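Liner wear on the Orkia loader bucket, first change-out

2023-10-02

The second set of liners went into the Orkia bucket last week, so the first set can be written up properly. I had been keeping thickness readings in a notebook since the bucket was commissioned and had promised to put them into some sort of order.

Background for anyone who has not read the earlier posts. Orkia is a hard rock quarry, one face loader, three trucks, a primary jaw crusher that dictates the pace of everything else. The bucket is a rock bucket with a spade lip, built by Wouters to replace the original, which had been repaired so often that the floor was mostly weld metal. Wouters supplied it with a full liner package in Tilora plate. I looked after the inspection side and had no part in the design.

Measuring

All readings are ultrasonic, taken with the bucket crowded back on stands and the surface cleaned to bright metal with a flap disc. A grid was centre-punched on the outside of the shell before the bucket left the workshop, so every reading is taken at the same point. Where liner and shell are plug welded together the gauge reads the shell only, and the liner has to be measured from inside. It is slow work on your knees. I would not trust a set of readings done any other way.

Couplant matters more than people allow for. The cheap gel dries out on a warm bucket before the reading settles and you end up chasing the number. We went back to the thick paste.

Interval was every 600 hours to begin with. After the July shutdown it was changed to suit the loader's service schedule and some of the spacing is uneven as a result.

Results

The floor liners wore evenly from side to side and badly from front to back. The front row, immediately behind the lip, was down to its discard thickness at 800 hours past the point where the second row had barely started to show. That is a normal pattern for a loader that crowds hard into a blasted face, although the gradient was steeper than the old bucket ever showed. The lip on the new one is flatter, and material slides further back before it begins to roll. The wear goes with the sliding.

The left heel block was worn more than the right. The face at Orkia is worked left to right and the operators tend to turn out before the bucket is fully clear of the floor. I have mentioned it at toolbox meetings. The heel blocks are cheap and easy to change, and I no longer expect the habit to go away.

Side cutters were fine. Corner shrouds were fine. Two of the 11 floor strips had cracked plug welds, both in the second row, both starting at the crater in the middle of the plug. The plate itself was sound. We gouged them out and found a small amount of slag at the root of each one.

The Grarerov question

Several people have asked why the second set is not in Grarerov overlay plate, which is harder on paper and was quoted at a reasonable price. My view is that overlay earns its keep in sliding abrasion with fine material, such as chutes and screen underpans. The bucket sees large rock dropped from height onto the floor at the start of each pass, and overlay check-cracks under that kind of loading. Check cracks are expected and harmless until the impact starts lifting pieces between them. Once a piece goes it goes to the crusher, and a lump of chrome carbide in the jaw is a worse day than a worn liner.

I would be happy to see it tried on the side walls, where there is very little impact. Wouters have priced it. The quarry has not answered yet.

Changes for the second set

1. Front row of floor strips is now one plate size thicker. The added mass was checked against the loader's rated load and the margin is acceptable with the current material density.

2. Strips in the second row are fixed with slots in place of round plugs. A slot gives the welder enough room to get the root in properly, and there is no crater sitting in the middle of the joint.

3. Preheat is recorded on the job card, with the temperature taken 75 mm from the joint and not on it. Last time the box on the card was ticked and the figure left blank on 7 of the strips.

4. Heel blocks are held as a pair in stores, plus one spare left. The part number on the shelf label was wrong and has been corrected.

5. Grid points have been re-punched. Paint had filled most of the old ones.
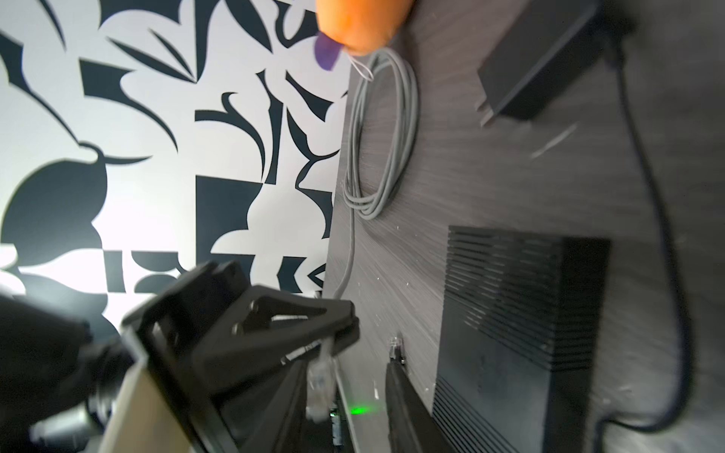

Still to do

Transfer the notebook readings to the spreadsheet, front row first. Chase the plate certificates for the thicker strips. Get the gauge calibrated before the next inspection falls due.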